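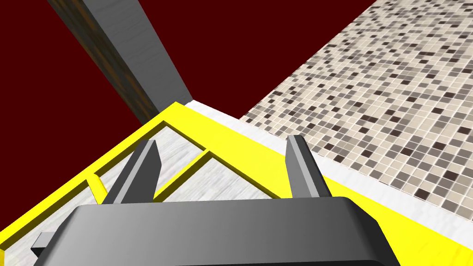
Studeck's Lantern Market had been sitting in my library since January, and I finally gave it a proper go over a long, rainy weekend. I'm so glad I did, even though it made me want to throw my controller into the laundry a couple of times.

You run a traveling night market for ghosts. Each evening you pick a town, set up your stalls, and try to sell enough candles, soup and secondhand memories to pay the ferryman before sunrise. It plays like a cross between a card game and a shop game, and if that sounds fussy, well, it is a bit, but the first hour walks you through it very kindly (my mother could follow it, and she still calls every game "the Nintendo").

What got me was the customers. They come back! There's a widow in Pindico, the second town, who kept asking for plum candles, and when I finally stocked them she brought her whole family along the next night and cleaned me out. I was grinning like a fool. Hsiu-ying Lai wrote the dialogue, and she has a lovely ear for grumpy old people.

The music is by Khôi Tiêu, mostly plucked strings and rain, and I've had it on while cooking ever since.

Now for the grumbles. The ferryman's fee jumps to 591 coins on the ninth night, and if you've spent your money on stall upgrades, as I had, you're sunk. I lost that run and had to start again from the first town. The text is small on a handheld, too, and sorting your cards takes far too many button presses – I'd love a "sell all the junk" button in the next patch. It also crashed on me once while saving, though I only lost a few minutes.

My best run ended with 2282 coins and all the towns open except the last one, which I still haven't seen. There are 60 customers to meet and I've got 53 of them in my book, so you can guess what I'm doing tonight.

If you like cozy games with some teeth, buy it. If losing a whole evening's progress makes you cross, start on the gentle setting and leave the upgrades alone until the ferryman's been paid.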